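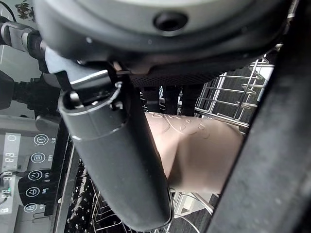 제7장 가사 노동은 자동화되었는가

가사 로봇을 다룬 글은 대개 앞으로 몇 년이 남았는지부터 말한다. 이 장은 순서를 바꾸어, 지금 어떤 일이 어디까지 기계의 손에 넘어갔는지를 먼저 묻는다. 식기세척기는 좋은 출발점이다. 그릇을 씻는 일 자체는 오래전에 자동화되었고, 사람에게 남은 것은 넣고 꺼내고 제자리에 두는 일이다. 그런데 이 남은 일이 로봇에게는 유난히 까다롭다. 가느다란 은색 철사로 짠 선반이 위아래로 놓여 있고, 위쪽 선반 앞에는 희미한 덩굴 같은 무늬가 도드라진 연한 베이지 분홍빛 물건이 있으며, 아래쪽 선반 너머 어두운 안쪽에는 물방울이 반짝인다. 철사는 가늘어서 거리 센서가 놓치기 쉽고, 물방울은 빛을 반사하며, 매끄럽고 둥근 표면은 어디를 잡아야 할지 알려 주지 않는다. 손목 카메라의 시야는 절반 가까이 로봇 자신의 몸에 가려지기도 한다. 사람이라면 생각 없이 지나칠 조건 하나하나가 기계에게는 따로 풀어야 할 문제가 된다.

학습 목표
이 장을 마치면 시연과 실용화를 구분하는 기준을 설명할 수 있어야 한다. 또한 성공률이라는 수치가 무엇을 포함하고 무엇을 빼놓는지 따져 볼 수 있어야 한다.

7.1 시연이 보여 주는 것과 보여 주지 않는 것

클린데티(Clindetti)사가 주방용 로봇 팔을 발표했을 때 공개한 영상은 컵을 꺼내 찬장에 올리는 장면으로 끝났다. 영상만 보면 문제는 다 풀린 듯하다. 그러나 같은 회사가 뒤이어 낸 기술 보고서에는 시도 횟수 800회 가운데 사람의 개입 없이 끝난 것이 619회라고 적혀 있다. 네 번에 세 번 넘게 성공했으니 연구 성과로는 훌륭하다. 문제는 이 숫자를 부엌으로 옮겨 왔을 때 생긴다. 저녁 설거지 한 번에 그릇이 스무 개만 나와도 매일 몇 번씩은 사람이 불려 가야 한다. 불려 갈 사람이 늘 근처에 있어야 한다면, 그 사람이 직접 꺼내는 편이 빠르지 않겠는가.

무엇을 실패로 세느냐도 살펴야 한다. 접시를 떨어뜨린 경우는 당연히 실패로 기록된다. 접시를 꺼냈지만 옆의 유리잔을 밀어 놓은 경우, 물이 고인 그릇을 기울여 바닥을 적신 경우는 보고서마다 처리가 다르다. 크워피(Kwofie) 과제에서는 이런 경우를 모두 성공에 넣었다가 채점 기준을 바꾸었고, 그 뒤 성공 횟수는 300회 중 138회로 집계되었다. 로봇은 그대로였는데 점수만 절반 아래로 내려간 것이다. 독자는 성공률을 볼 때 그 옆에 채점 기준이 적혀 있는지부터 확인하는 습관을 들여야 한다.

7.2 작업장은 다른가

공장에서는 사정이 낫다는 주장이 있다. 어느 정도는 맞는 말이다. 캐스텔(Castell) 조립 공장의 로봇은 같은 부품을 같은 자리에서 집는다. 하지만 그 자리를 똑같이 유지하기 위해 사람이 부품함을 채우고, 뒤집힌 부품을 바로 놓고, 걸린 부품을 빼낸다. 자동화된 공정의 양 끝에 사람의 손이 남아 있는 셈이며, 이 노동은 생산성 통계에 잘 잡히지 않는다. 가정에는 그런 정돈을 대신해 줄 인력이 없다. 집집마다 그릇이 다르고, 같은 집에서도 어제와 오늘 그릇을 꽂은 방식이 다르다.

물론 비관론에도 근거는 필요하다. 웨이빅스(Wavix) 계열의 학습 방식은 처음 보는 그릇을 다루는 능력을 꽤 끌어올렸고, 몇 해 전이라면 시도조차 하지 않았을 작업을 지금은 여러 연구실이 다룬다. 다만 시도할 수 있게 되었다는 말과 맡길 수 있게 되었다는 말은 뜻이 다르다. 이 책에서는 앞의 것을 '수행 가능', 뒤의 것을 '위임 가능'이라 부르고 끝까지 구별해서 쓴다.

다음 절에서는 위임 가능성을 판단하는 세 가지 항목, 곧 개입 빈도와 복구 비용, 감독 시간을 정의하고 이를 식기 정리, 빨래 개기, 선반 진열에 차례로 적용한다. 계산에 필요한 기호는 부록의 표를 따른다.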